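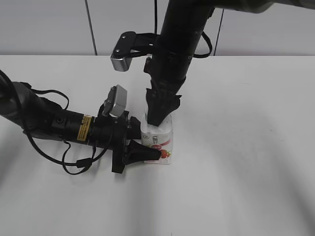 *Words: Glenys Orrock | 11 February 2025*

I have a soft spot for buildings that were only ever meant to do one dull job, and the icehouse at Paiva is my favourite of the lot. From the lane you'd take it for a grassy hump with a few hawthorns on top (I drove past it for years, thinking it was a spoil heap). Get round to the north side, though, and there's a low brick arch, a stubby passage, and then the floor drops away into a great brick egg sunk in the hillside.

It was built in 1801 to serve the big house, which has gone now, all except the stable block and a length of garden wall. The estate kept a shallow pond just below the icehouse, and in a hard winter the men would break up the ice, cart it up the slope and ram it into the chamber with straw packed round the sides. Then the doors were shut on it. If everything had been done properly there'd still be ice in August, ready for the fish, the butter and whatever wobbly puddings were in fashion that year.
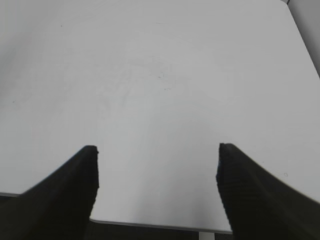 *Black gripper fingers over a pale tabletop.*

The passage is the clever bit. It had three doors, one behind the other, and the gaps between them were stuffed with straw so that warm air never got a clear run at the ice. All the timber went long ago but you can still feel the rebates in the brickwork if you run your hand down the wall, and two of the iron pintles are in place, rusted to the shape of old carrots. There's a kink halfway along as well. I cracked my elbow on it, in exactly the spot where the corner brick has been worn smooth, so I suspect I was joining quite a long queue of elbows!

What I hadn't expected was how beautifully the dome is laid. The bricks are nothing special, soft and orangey and a bit uneven, probably from the old kiln at Bravix just over the hill. But somebody set them in rings that get tighter and tighter until they close on a single round stone at the crown, and by torchlight it looks like the inside of a shell. At the bottom there's a drain for the meltwater, covered by a slotted slab, and it still works. I poured half my water bottle down there and listened to it gurgle off towards the pond.

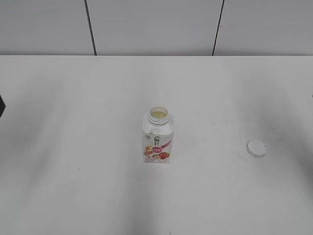
**Glenys Orrock**

Getting there is easy enough once you know the way. Park by the church in Trolivix, take the footpath past the allotments and keep the wall on your left until you reach a kissing gate. The icehouse is 125 metres further on, uphill, and the last stretch is a bog from the first autumn rain until late spring. Wear boots. I wore suede shoes and have nothing more to say about it.

You can look in through the iron grille whenever you like, but to go inside you need one of the open afternoons, and those stop completely in winter on account of the bats. They hang up in the crown of the dome, where the air hardly changes from one week to the next, and they mustn't be disturbed. 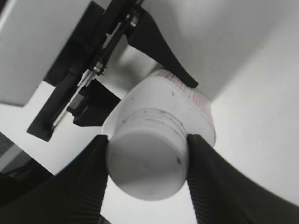
In the warmer months you're given a hard hat and a torch and taken down a ladder in small groups. Do go down if your knees will let you. It's chilly even on a baking day, and voices do something very odd under the dome. I said "oh, that's lovely" and it came back at me from behind.

The pond is worth a wander too. It has silted up badly and is mostly yellow flag and moorhens these days, but the stone edging shows along the near bank, and so does the ramp where the carts were backed down to the water. I ate my sandwiches on it, got rained on, and walked back to Trolivix the long way round by the stable block.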